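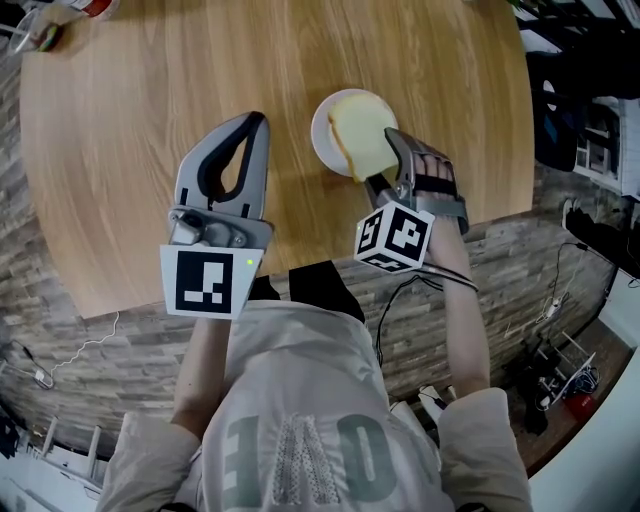

Why do we forget things?

Your brain takes in far more each day than it can keep. Most of it fades within minutes, such as the color of a car that passed you. What you use again, like a friend's name, lasts longer.

Sleep helps too. At night the brain goes back over parts of the day and makes some memories stronger. 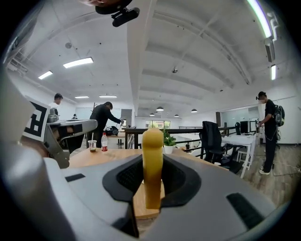

Špela Kovačević writes that she learned 124 spelling words by going over six each night before bed, and still mixes up two of them. Going over words a few at a time works better than reading the whole list once.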